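**Student robotics club takes second place in sorting contest**

A student robotics club from Enau has finished second in the regional bin-sorting contest, held on Saturday at the Prorness technical college.

The team, which calls itself Curby after its first wheeled robot, scored 1044 points over two rounds. The winners, from Somboon College, finished 13 points ahead.

Teams had to program a robot arm to pick up everyday objects and toys from one bin and place them in the one next to it. Each object carried up to 100 points, with marks taken off for drops and for any help from a team member. The list of objects was handed out on the morning of the contest, so most of the programming had to be general.

Curby has met on weekday evenings since September in a workshop at the college. The club has over 20 members aged between 14 and 18, and most had not written any code before joining.

Much of the spring went on the gripper. Flat and thin objects gave the most trouble, and the club rewrote its grasping program twice before the contest.

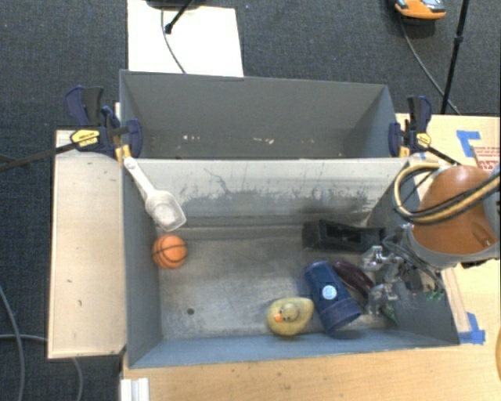
Round objects were easier to find but tended to roll when touched, and the team lost points on them in the second round.

The club will now work on speed. It meets again next week, and new members can join at the start of any term. No experience is needed and there is no fee.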